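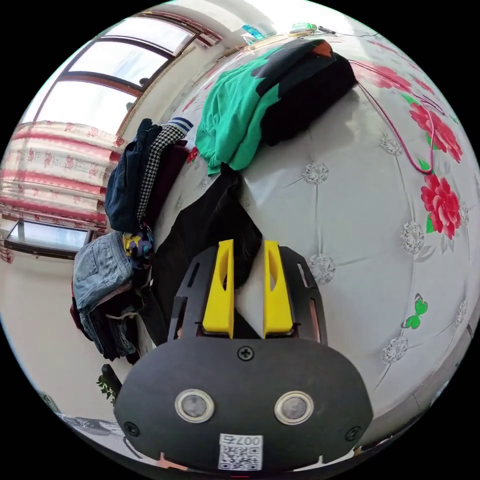

Comprei a capa acolchoada da Tidberg em abril, depois de muito namorar o modelo na loja Esteves, e já passou tempo suficiente para eu contar como tem sido a convivência. Eu queria uma coisa alegre para o quarto, que andava meio apagado, e confesso que foram as flores que me ganharam: vermelhas, bem abertas, com folhas verdes sobre o fundo branco, e ainda uma borboletinha verde perto delas que a minha sobrinha descobriu antes de mim! Os botões prateados, ligados por linhas de costura bem discretas, dão aquele ar de cama de casa de avó — no melhor sentido possível.

Paguei 70 euros, já com a entrega, que demorou 2 semanas. Vinha bem dobrada e com um cheirinho a novo que passou depois de uma tarde à janela. Quanto ao conforto, não tenho queixas: é fofa, encosto-me a ler e esqueço-me das horas.

Agora, o branco dá trabalho, não vou mentir. Limpo com um pano húmido e sabão neutro, deixo atuar 20 minutos e as manchas leves saem, mas o café é outra conversa. Os botões também juntam pó à volta, e aí só lá vou com uma escovinha macia (uso uma velha, de dentes).

A minha irmã tem a da Troltska, lisa, mais fácil de limpar, só que a mim não me diz nada. Fico com a minha e as suas flores, e se a Tidberg fizer uma igual em azul, compro outra para o quarto de hóspedes.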